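Xuân Đinh
October 2019

Laundry thread. I've been trying to get the towels and the clothes done in one go, and the towels always lose.

My towels are tan, all of them, 16 at last count. I bought them in August and they shed on everything dark for the first 2 weeks.

Jeans take me no time. Legs together, fold up, done. Towels I do on a big table. The bed is too soft and the corners wander.

A tan cloth on the green table, bunched up and folded into a triangle. 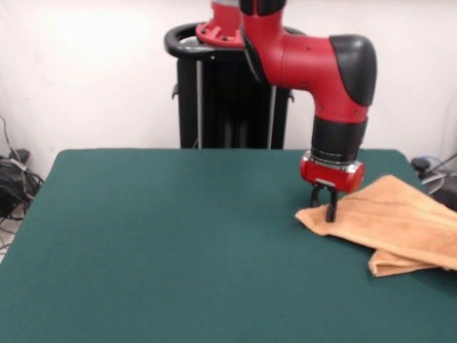
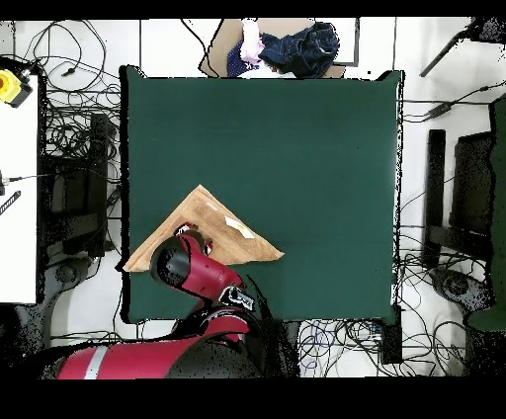
My aunt in Lirnwood folds everything into thirds. I tried it for nearly 6 months. It fits her shelves and it doesn't fit mine.

What I do now is halves, then halves again, fold side facing out. They stack without tipping.

Washcloths go in the drawer flat. I don't fold those.

Jeans tomorrow. If anyone has a good way to store fitted sheets, reply here.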